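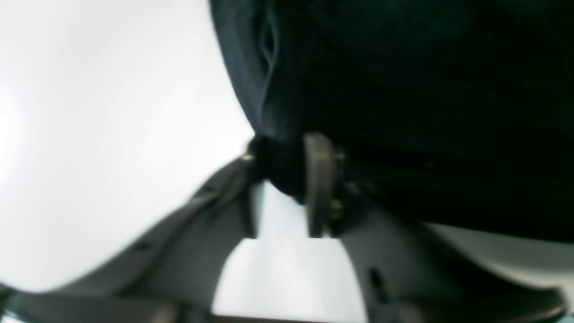 Stallero Whey Protein, Unflavoured, 2 kg

Stallero is a plain whey concentrate with nothing added for taste. It comes in a resealable pouch with a scoop inside, usually near the bottom, so dig around before you write to tell us it is missing.

What it is

Whey is the liquid left over when milk is turned into cheese. It is filtered and dried into a powder. Stallero is a concentrate, so it keeps some of the milk fat and some of the lactose. If milk upsets your stomach, look at Gelero instead, our pea and rice blend, which has no dairy in it.

The only other ingredient is sunflower lecithin, which helps the powder mix with cold water. There is no sweetener, flavouring or colour. It tastes faintly of milk. Some people like that and some do not, and if you have only ever had chocolate shakes you may find it dull on its own.

How to use it

Put the liquid in the shaker first, then the powder. Shake, leave it for a minute and shake again. One level scoop to a mug of water or milk is the usual amount, but thinner or thicker is up to you.

It also goes into porridge. Stir it in after the pan comes off the heat -- it turns grainy if it boils. Begoña Aranda in our order office puts it in pancake batter and swaps out a little of the flour.

You can take it at any time of day. We do not think it matters much whether you drink it in the changing room or when you get home. If you already eat plenty of meat, fish, eggs or beans you may not need a powder at all.

Sizes

2 kg pouch, unflavoured
10 kg sack, unflavoured (clubs and gyms, no scoop)

The sack is the same powder as the pouch. It is heavy and does not reseal, so have a lidded tub ready for it. Vanilla is on hold until the supplier can send us a batch we are happy with.

Storage

Keep it somewhere dry, with the top closed. A kitchen cupboard is fine, the shelf above the kettle is not. Do not put it in the fridge. Small lumps that break up between your fingers are normal. If the powder smells sour or has gone yellow, throw it away and get in touch.

Allergy information

Contains milk. Packed at our unit in Skumthorpe, on a line that also handles soya and egg. Anyone who is pregnant, under 18 or has kidney trouble should speak to a doctor before using it.

Delivery and returns

Orders placed before noon leave the same day, apart from weekends and bank holidays. Sacks go by pallet carrier and take longer -- the driver will ring first, so please give a number that someone answers.

Unopened pouches can come back within a month. We cannot take back opened ones unless there is a fault.

Customer comments

"Mixes well, tastes of not much, which suits me. I add a banana." -- Helmut Hamann

"Good powder. The pouch seal got clogged halfway through and I had to use a clip." -- Soledad Goicoechea

"Ordered the sack for our rowing club. Came in January as promised." -- Gonzalo Soler

Questions about an order go to Julián Toledo on the sales desk. Please have your order number to hand.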